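Paper bags and the kitchen caddy: notes after nine weeks

07/11/2020

I changed over from compostable plastic liners to paper bags in October, after the second liner in a fortnight let go between the back door and the green bin. The liners are sold as suitable for food organics and I don't dispute the claim. My complaint is with the seam along the base, which softens well before the rest of the film does.

Most of what follows concerns moisture, as that decides how long a bag lasts. Kraft paper loses a large part of its strength when wet, and a plain grocery bag has no wet-strength resin in it. The glue at the base fold is usually starch, and it fails before the paper. If you look at a bag that has dropped its load, the sheet is often intact and the fold has simply opened out flat.

Our caddy is a Zaltmont, the vented model. The vents matter. In the old solid-walled bucket a bag went soft at the base by the second day, and in the vented one I get four days in cool weather and three in warm. Frida Eskildsen, who lives up the road in Ovham and composts far more than we do, gets a full week, but she keeps coffee grounds out of hers entirely and tips them straight on the garden.
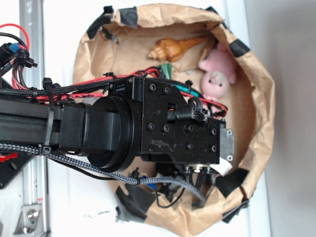

The next variable is what goes in first. I tried three base layers: a folded sheet of newspaper, a torn-up egg carton, and a handful of dry sawdust. The egg carton was best. Newspaper takes up liquid quickly but then holds it flat against the paper underneath, so the base stays damp across its whole area. Moulded pulp keeps the scraps up off the bottom and leaves some air below them. Sawdust performed well and made a mess of the bench.

Folding the rim down also helps. Two turns, each the width of a thumb, stiffen the mouth enough that it stays open while you scrape a plate. A third turn costs too much depth.

On weight, I stop at 600 grams. The bags will carry more than that dry, but a bag of scraps is never dry, and I would sooner make an extra trip to the bin. Support the base with your other hand regardless.

Breakdown in the home heap is reasonable if the bag is torn first. Left whole, it mats, and I have forked out a flattened bag months later with the print still legible. Torn into strips the size of a hand and mixed through, it counts as brown material and offsets the wet scraps it came with. Avoid anything with a glossy coating or a plastic window. Twisted paper handles are fine, although the patch that holds them on is slow to go.

Brynhildur Snorradóttir asked in the comments last time whether waxed bread bags would do the same job. I've started two of them in the Ladefoged tumbler, one torn and one whole, and will fork them out when the weather warms up. The lid hinge on the tumbler still needs replacing, and the hardware shop has the wrong size pin again.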